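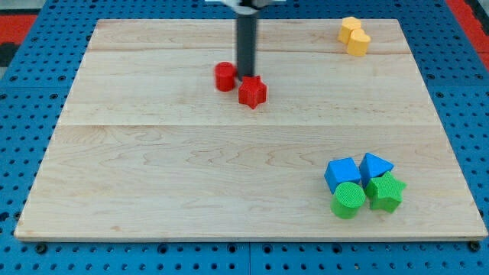
Looking After a Wooden Board and the Blocks That Live on It

My grandmother kept one good maple board for pastry and one for everything else, and I have carried on the habit, except that in our house the second board has been taken over by shape blocks. Hearts, stars, cylinders, the whole family of them. It makes a lovely play and sorting surface, with enough grain to be nice to look at, and it asks for very little if you give it ten minutes now and then.

Wiping down. A cloth wrung out until it barely feels damp is plenty. Go with the grain, all the way to the front lip (crumbs and dust love a beveled edge), and then go over it again with a dry towel. Please don't leave a board soaking in the sink, however sticky it got!

Checking the seams. A board made up of long strips will sometimes open a little along the joints when the heating has been on all February. Run a fingernail along each seam. If it catches, rub in a bit of food-grade mineral oil, leave it overnight and wipe off whatever hasn't gone in by morning. A real gap wants wood glue and clamps, and a full day before anybody plays on it.

Washing the blocks. Red ones show every fingerprint and yellow ones show every smudge, so I do them together on a Saturday with warm water and one drop of dish soap. Blocks with a fine texture hold on to grime more than you would think, and an old soft toothbrush gets it out nicely, especially down in the dip at the top of a heart and between the points of a star. If yours are bare wood, skip the bowl and use the damp cloth.

Sorting as you go. We put like with like, hearts by hearts and red by red, and leave a bit of open board between the groups so small hands can get in. My neighbor Despina Chrysikopoulos sorts by color only and swears it is faster, and I have to admit her shelf in Wolton always looks tidier than mine.

Putting away. Let everything dry completely before the lid goes on the tub. Stand the board on its long edge, with air on both sides, well away from the radiator.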